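Search this site
Enter keywords
Go

Last updated: 12 Nov 2020

The Year I Fell for Secondhand Tables

I bought my first grown-up table in February, from a clearance barn outside Pralstead, and I have not shut up about it since. It cost me 500 dollars, which made me feel slightly sick on the drive home (I'd gone in for a lamp!). The same week, a showroom called Witier had wanted 2,499 for something brand new and half as nice.

Before that I ate every meal off a card table with one bad leg. It was fine for toast. It was less fine for soup, and my sister refused to play board games on it after the second spill. So when I finally had a big, steady, honest slab of wood in the house, I went a little overboard and invited people over for 3 nights running.

A pale wooden top goes with nearly anything, I've found, and I love one near brick, especially brick in those soft tan-pink shades that look good even on a gray morning.

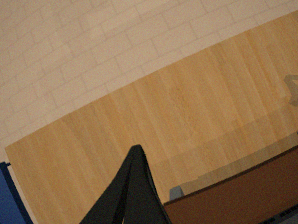
What to look for in the barn

Get down on the floor. I mean it, wear old jeans and crawl under there with a flashlight, because the underside is where you'll find the cracked rails, the mystery glue and the staples from somebody's school project. Push on each corner. Open every drawer, then close it again, and sniff it while you're there. Smoke never really leaves.

Ask what came in that morning, too. The folks at Yeoman, my other regular stop, will happily tell you which pieces have been sitting since spring, and those are the ones with wiggle room on the price. I once got a bench thrown in just for asking.

Then there's the grain. I used to walk right past it, and now I'm the person running a hand along the boards while everyone else waits in the car. Give me strips that don't match, pale yellow next to golden tan next to something closer to orange, with little dark flecks in between. A perfectly even top makes me nervous about putting down a mug.

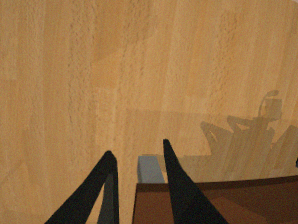

Getting it home and keeping it nice

Measure your door first! My table seats 8 and came through the hallway on its side, with a blanket under it and a fair amount of yelling. For cleaning I use a damp cloth and then a dry one, and twice a year I rub in a tin of Urkska wax, which smells like oranges and takes a whole afternoon. Put the radio on and open a window.

Contact us | Copyright 2020 | Back to top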